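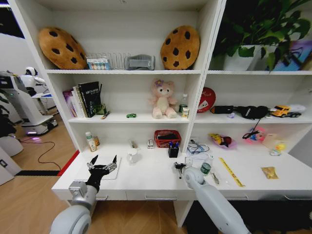
*Cookie cushions on the top shelf, plant on the right.*

## Cookie cushion, large

I make these in my back room in Bamenstead and yes, I'm still a bit silly about them! The cover is Primura fleece, which I picked after trying way too many fabrics (most of them pilled like crazy). Zipper's on the bottom, so you can pull the cover off and wash it cold. Please don't tumble dry it, the chips go stiff.

- 15 inches across
- Refillable inner pad
- Chocolate chip only for now, oatmeal is coming in April

They're $44 for a set of 2, and I ship out of Ongart within 2 days. If you're near Hestatlow you can pick up from the shop there and skip the postage.

People keep asking if they're firm enough for a desk chair. I sit on mine all day and love it, but I do like a squishy seat, so go by that.

Updated 18 Oct 2018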